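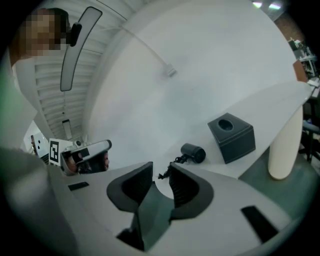 I'm trying to bring a basement room back to life and would love some help with the lighting! We want it for board games, sewing and the occasional very loud birthday, and right now it has one sad bulb in the middle. I've been looking at ceilings everywhere I go, and I really like white slatted panels with a long, narrow oval light hanging under them, so that's the look I'm after. The room is 14 feet long and a bit narrower than that, with a low ceiling (I can lay my palm flat on it). My questions: is a hanging light crazy in a room that low, and should I go warm or cool white? I've already got a Daveck dimmer from the old dining room, never opened, and I'd like to use it if I can. Budget is $335 for everything except the slats.

**Answer 1** (accepted)

Fun project! I did almost the same thing in November and I still go down there just to flick the switch.

A hanging light works fine in a low room as long as it hangs over something you don't walk through. Put it above the game table and keep the bottom of it well over head height for anyone sitting down. Everywhere else, stay flush with the ceiling. Mine is a Skultlow oval over the table plus four flat ones near the walls, and the walls matter more than you'd think – light them up and the room feels a foot taller.

For color, get warm white bulbs if most of the use is evenings. Sewing is the exception. I'd add a separate lamp with a cooler bulb right at the machine, and look for a color rating above 80 so navy and black thread don't look the same. (Ask me how long I spent unpicking a hem.)

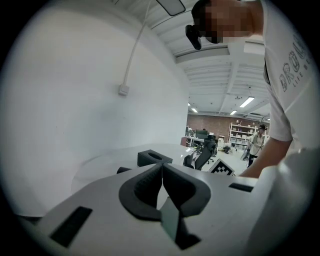
On the dimmer, check the label before you buy a single fixture. Older dimmers were made for regular bulbs and many LEDs will buzz or flicker on them, especially near the bottom of the range. The Daveck I had was fine with the Skultlow but hated the flat ones, so I put those on a plain switch and moved on.

One more thing about slats: run them along the length of the room, and mark where your joists are before the first panel goes up. I used painter's tape on the walls. You want the hanging fixture screwed into a proper box, never into a slat. If there's no box where the table goes, get an electrician for that part. Mine was in and out before lunch.

**Answer 2**

warm white. cool white in a basement looks like a dentist

**Answer 3**

Agree with most of the first answer, but I'd skip the four flat lights and try one run of LED strip along the top of the longest wall. We used Stunuvness strip in our den, nearly 14 feet of it, and the glow on the ceiling is lovely! Get the kind with a cover, though, or you'll see every dot reflected in the TV.

Also, does the basement get damp? Slats hide a lot, including a slow leak from the bathroom upstairs. Leave yourself one panel you can take down.

*Comment from the asker, 23 January 2024:* Thank you all, this is great! The dimmer label says LED is OK, so I'm going to try it. No damp so far, but I love the idea of a removable panel and there's a shut-off valve up there anyway. Going for warm white plus a sewing lamp. Still torn on strip versus flat lights – might tape up a cheap strip for a weekend and see.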